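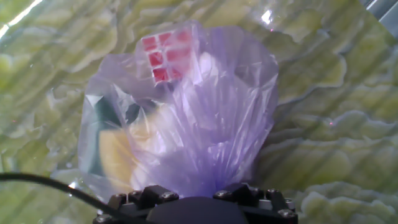 Renaud Home Appliances, Product Support Department

Ziltero Slow Cooker User Guide
Section 2: Setting up and first use

Read this section through before you plug the cooker in. If you have moved up from the older Nomivden model, please note that the controls are different and the lids are not interchangeable.

Choosing where to put it

1. Stand the cooker on a flat, dry worktop that can take heat. If your worktop is varnished or has a laminated finish, put a heatproof mat underneath.
2. Leave a hand's width of clear space on every side. The outer casing gets hot in use and the air needs to move around it.
3. Keep it away from the edge and do not let the cable hang down where a child could reach it.
4. Do not put the cooker on a hob, even if the hob is switched off.

CAUTION: Do not use the cooker under wall cupboards that sit low over the worktop. Steam from the lid vent can mark or swell the cupboard base over time.

Preparing the pot

1. Lift out the inner pot and the lid. Remove the card collar from between the pot and the casing.
2. Wash the pot and lid in warm water with washing-up liquid. Rinse and dry both.
3. Wipe the inside of the casing with a dry cloth. Never pour water into the casing.
4. Put the pot back. It should sit level and turn slightly by hand. If it rocks, take it out and check that all the packing has gone.

The first heating

New heating elements are coated to protect them in storage. The coating burns off the first time the cooker is used and gives off a faint smell. Do this with a window open and without food.

1. Pour cold water into the pot until it is about half full.
2. Fit the lid.
3. Plug in and turn the dial to High. The amber light comes on.
4. Leave it for two hours.
5. Turn the dial to Off, unplug, and let everything cool before emptying the pot.

Note: A little haze from the vent during the first heating is normal. If you see smoke from underneath the cooker, switch off at the wall and contact us.

Controls

Off: no heat. The light is out.
Low: for stews, pulled meat, stock and anything you want to leave all day. Most dishes take eight hours.
High: for soups, root vegetables and sauces, or for starting a dish before turning it down.
Warm: holds cooked food at serving heat. It will not cook raw food and must not be used to reheat anything from the fridge.

Your first meal: bean and vegetable stew

We suggest this as a first dish as it needs very little attention and shows how the Low setting behaves. It makes eight small portions, or fewer if you are serving it on its own with bread.

You will need:
255 g dried haricot beans
a large onion, chopped
a few carrots and sticks of celery, sliced
a tin of chopped tomatoes
a bay leaf
hot vegetable stock, enough to cover
salt and pepper

1. The night before, put the beans in a large bowl, cover them well with cold water and leave them to soak.
2. In the morning, drain and rinse the beans. Put them in a saucepan with fresh water, bring to a rolling boil and keep them boiling for the time given on the packet. Drain again.
3. Soften the onion in a little oil in a frying pan. You can skip this, but the flavour will be sharper.
4. Put the carrots and celery in the bottom of the pot. Root vegetables cook more slowly than meat in a slow cooker and do best close to the base.
5. Add the beans, onion, tomatoes and bay leaf. Pour over the hot stock until everything is just covered.
6. Fit the lid and turn the dial to Low. Cook for eight hours.
7. Take out the bay leaf. Taste, then add salt and pepper.

CAUTION: Never put dried red kidney beans into the cooker without soaking them and boiling them hard on the hob first. Low heat does not destroy the natural toxin in them. Tinned beans are already cooked and can go straight in.

Note: Add salt at the end. Salt and tomatoes can both keep bean skins firm, so if your beans are old, hold the tomatoes back until the beans are soft.

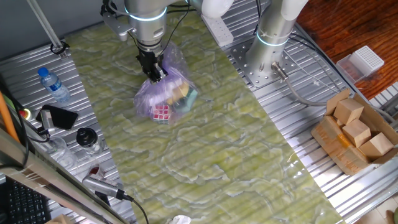

Can I lift the lid to stir during cooking?
It is better to leave the lid on, as the pot loses heat quickly and is slow to get it back. If you do need to stir, do it once, towards the end, and allow extra cooking time.

Filling levels

Fill the pot at least halfway and stop well short of the rim. A pot with too little in it will catch at the edges, and one that is too full may bubble over into the casing. Hardly any liquid boils away, so when adapting a hob recipe use less stock than it asks for. If a sauce is too thin at the end, take the lid off and turn to High until it has thickened, or stir in some cornflour mixed with cold water.

Do not put frozen meat in the pot. Thaw it fully in the fridge first. Frozen peas and sweetcorn may be added for the last part of cooking.

Milk, cream and yoghurt should also go in near the end, or they may split.

After cooking

1. Turn the dial to Off and unplug the cooker.
2. Lift the pot out with oven gloves and stand it on a heatproof mat.
3. Move leftovers to shallow containers, cool them promptly and put them in the fridge. Do not store food in the pot.
4. When the pot has cooled, fill it with warm soapy water and leave it to soak before washing. Do not use wire wool.

CAUTION: The pot is glazed stoneware. Cold water on a hot pot can crack it, and cracks of this kind are not covered by the guarantee.

The pot and lid may go in the dishwasher. The casing may not. Wipe it with a damp cloth once it is cold.

Replacement parts

Spare lids, pots and dial knobs are sent from our Skumville warehouse. Have the model code ready, which you will find on the plate under the casing. Letters about this guide should be marked for the attention of Visitación Arroyo, Product Support. The telephone line opens at 9 am, and Monday mornings are the busiest.

Cooking times for meat, poultry and puddings are in the next section.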